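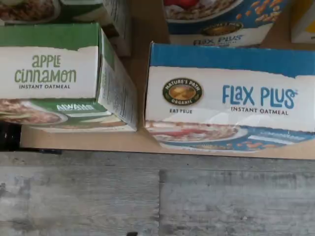
Skellusura cell 2: setup and care notes

Maintained by: Efthymia Ververidis
Last change: 1/5/23

What is in this folder

These are the notes for the picking cell at Brundale. The cell takes grocery boxes from an open cardboard tray and puts them on the outfeed belt. The folder has the setup order, the daily checks, the repair log and the configuration files. The drawings of the stand are not included, please ask Demetrius Haddad for them.

If you only want to start the cell in the morning, go directly to "Daily start".

Contents

config/cell.yaml: positions of tray, belt and park pose
config/grip.yaml: vacuum levels and waiting times
config/items.yaml: list of box types with their size
logs/repairs.txt: what was changed and by whom
tools/check_cups: small script for testing the suction cups
tools/level_table: script for touching the table at four points

Setup after the cell was moved

1. Put the table on its marks and lock the four feet. Check with the long spirit level in both directions.
2. Connect the air first, then the power. The valve block makes a short hiss and must then be silent. If it continues, look at the blue hose behind the column.
3. Run tools/level_table. The difference between the highest and the lowest point must be under 2 mm. With more than this, adjust the feet and do not try to correct it in the file.
4. Put an empty tray against the stop and teach the two front corners. Press the tray lightly with the hand while teaching, it can slide.
5. Run the camera calibration with the lights in the normal position.
6. Run 12 picks at low speed with one type of box, then 42 picks at normal speed with mixed types. Write the result in the log, also when it is good.

Daily start

Wipe the cups with a damp cloth. No alcohol, it makes the rubber hard. Run tools/check_cups and compare with the value from yesterday. Look in the filter glass for water. Remove paper pieces from the table and from the tray stop. Then home the arm and load the first tray.

Boxes with a torn top

Retail boxes often have a tear strip at the top, and on opened ones the strip is gone and the edge of the cardboard is ragged. Such boxes need some attention:

- Do not place the pick point on the torn band. The cup leaks there and the vacuum does not reach the level.
- Use the flat front panel and set face: front in items.yaml.
- If a box stands tilted, or its bottom edge comes over the border of the tray, the measured height is wrong. Put it straight by hand before the start, or set allow_tilt: true and accept the slower approach.
- Two boxes of the same kind, one behind the other, can be taken as one object. Set min_gap for the row behind. Silvia Jurčo found that 4 mm is enough for oatmeal boxes.
- Shiny print gives glare. Turn the left lamp a little down before you change the exposure.

Changing the cups

We change all cups together, also if only one is bad. Close the air, wait until the gauge is at zero, and pull the cup down with a small turn. The new cup must sit over the full ring. After the change, 100 test grips on the flat plate. Old cups go in the bin under the bench and not back in the drawer (this happened two times).

Known problems

Vacuum drops at the end of a long run. The cause was the filter and later again the filter. It is now changed every month.

The arm stops above the tray with error 19. This is the distance sensor, its plug gets loose from the movement. Push it in and fix with a cable tie. A plug with a screw lock is ordered from Tsoukalas.

The corner positions drift. The tray stop had a loose screw. Ognjen Ivanov fixed it with thread glue and since then we did not see it.

After a restart the belt runs in the wrong direction. Open. Until it is solved, check the direction with no box on the belt.

Open work

The second lamp holder from Britside came without the bracket. Dagný Kárason is making one and it should be mounted in June. After mounting, the calibration must be done again and the old file kept as calib_old.

Changes

Please write every change to grip.yaml also in logs/repairs.txt, with the old value and the new value in the same line.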